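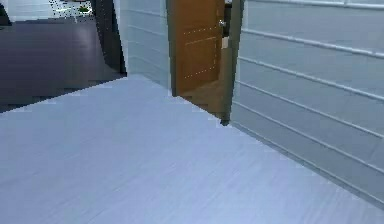
Thread: Robot floor cleaners on night shift at Hoekstra

kevar_mop
They start Monday. Anyone else had theirs brought in? We're a crew of 10 and I clean 18 rooms a night.

graveyard_shift
Ours came in January. No layoffs, but two people who left weren't replaced. I do doors, handles and walls now and hardly touch a mop.

tealady44
Sounds better for your back.

graveyard_shift
Back's fine. It's more walking, and I get called every time one stops where a light floor meets a dark one.

binday
Disagree that it's any easier. They added the washrooms to our list and the pay stayed the same. Get the new duties in writing.

kevar_mop
Will do. Nothing in writing so far.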